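Watus Student Robotics, handheld gripper pair
Pre-session safety and inspection checklist, with comments
Station: wash counter, Randau workshop
Revision: March

Complete both columns before the first recording. Mark OK, FIX or N/A. A FIX in section 1 or 2 stops the session.

1. Grippers

1.1 Finger pads seated, mesh face inward, no lifting at the corners. OK
1.2 Finger gap even from root to tip with trigger released. OK
Comment: Left unit was closing slightly off center last month. Shimmed, rechecked, within tolerance.
1.3 Rail clean, carriage moves full travel without catching. OK
1.4 Housing screws checked with hand driver only. FIX, then OK
Comment: One bracket screw on the right unit took a quarter turn. Apply thread locker at the next service.
1.5 Marker plate flat and firmly attached, print not scratched. OK
1.6 Handle wrap tight, no loose end. OK
1.7 Open and close cycles since last pad change under 2000. OK
Comment: Log shows more than 500. Next pad inspection is due at the end of term.

2. Electrical

2.1 Gripper cables free of cuts and kinks, strain relief in place. OK
2.2 Cables do not cross the basin area. OK
2.3 Outlet protected by GFCI, test button pressed and reset. OK
2.4 Hair dryer used as a prop only, plug out of the outlet during all takes. OK
Comment: The plug must be visible to the second operator. A switch in the off position does not satisfy this item.
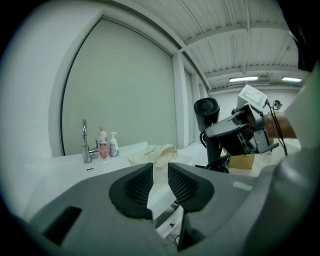 2.5 Water supply to the faucet closed at the stop valve. OK
Comment: The lever is part of the task and will be moved. The valve handle is stiff; do not use pliers on it. Reported to the Nilberg building office.

3. Counter and props

3.1 Surface wiped and dried before props are set out. OK
3.2 Bottle caps and pump heads closed. OK
3.3 Cloth items kept away from cable runs. OK
3.4 No single prop heavier than 500 g. OK
Comment: Mwakyusa task sheet lists 200 g as the preferred limit for two-handed transfers. Fill levels adjusted to match.
3.5 Cardboard boxes free of staples. OK

4. Operators

4.1 Sleeves and lanyards secured. OK
4.2 Walking space behind both operators clear. OK
4.3 Break after 30 takes, handles put down. FIX
Comment: Previous session ran past the limit. Take counter to be read aloud by the second operator.

Result: cleared for use. Open items: thread locker (1.4), stop valve (2.5), take counter (4.3).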